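Progress report: stationery section, Rondville store
Reporting month: December
Prepared by: Viktória Balogh
For: Imre Kozma, retail operations, Velness

1. Scope

The work covers the stationery shelving at Rondville only. Toys and greeting cards were moved into the spring phase at your request and are not reported on. The purpose is unchanged from the plan: to bring all pens, pencils, erasers and sharpeners together on one level of the shelving, sort them by type, and correct the stock record so that reordering can be done from the system.

2. Work completed

The line list was rebuilt from supplier invoices and checked against the shelf. It now holds 234 lines, each with a supplier code and a reorder level. Duplicate entries left from the change of stock system have been closed.

Small items were brought to the middle shelf. Pens are kept in a divided cardboard tray by type, with boxed pens in their own compartment. A pink tray next to it takes packaged pens stored upright. Erasers and sharpeners go to the left of the trays and boxed sets to the right. Notebooks remain on the shelf above, in stacks.

Price signs hang from the front edge of the upper shelf. Signs showing an offer carry both the MRP and the discounted price, written by hand. One offer is at 200 Rs, reduced to 100 Rs.

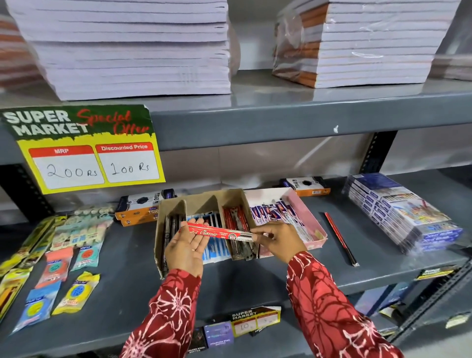
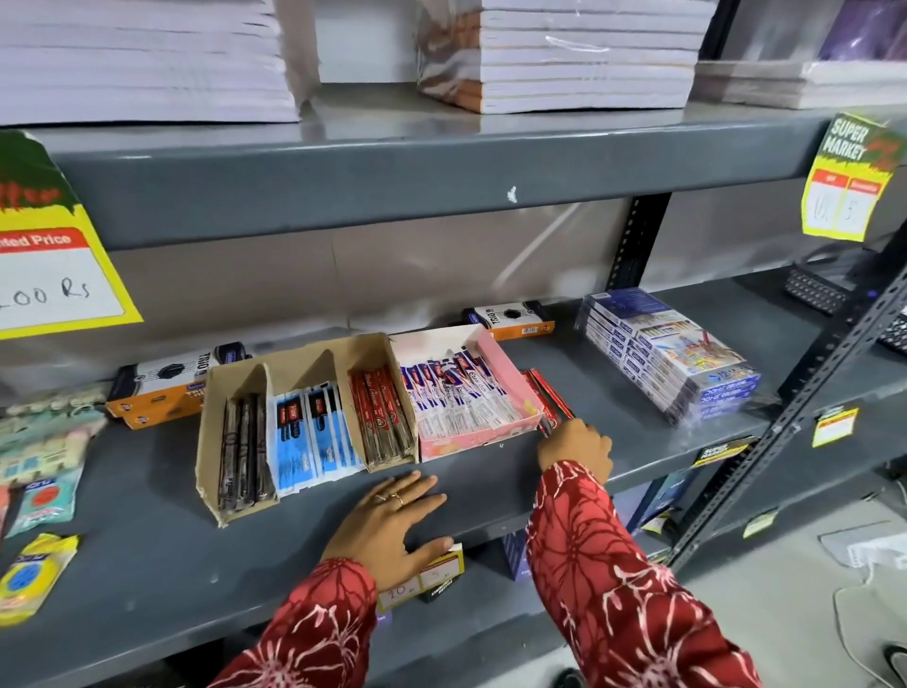 Figures 1 and 2. Stationery shelving, Rondville. Handling of red packaged stock at the pen trays.

3. Stock record

Counting was carried out bay by bay before opening, between 7 and 9 a.m. Differences between the record and the shelf were found mainly in single pens sold out of multipacks. These had been booked as full packs on arrival and as single units at the till. The pack size field has been corrected and the affected lines will be recounted in the next period.

Three lines have no valid barcode. They are being sold on a manual code until replacement labels arrive from Pandisov.

4. Outstanding items

4.1 Trays. The cardboard tray is serviceable, but its dividers are torn and packs can lean into the next compartment. A quotation has been requested from Kiss for 50 rigid trays of the same footprint, enough for Rondville and a small reserve. No order will be placed before your approval.

4.2 Signs. One sign is torn slightly at the top corner. Handwritten prices are legible at present. Printed inserts would reduce errors when offers change, and can be produced on the office printer at no extra cost beyond card.

4.3 Notebooks. Stack heights on the upper shelf have not been fixed. A limit will be proposed once the case sizes for the new term are known.

5. Budget

Spending is within the approved amount. The only costs charged in the period were labels and staff hours. The tray order, if approved, will fall in the next period.

6. Next period

Recount of the corrected pen lines. Replacement of the three manual codes. Decision on trays, which is needed by the Thursday delivery cut-off if they are to arrive before the new term stock.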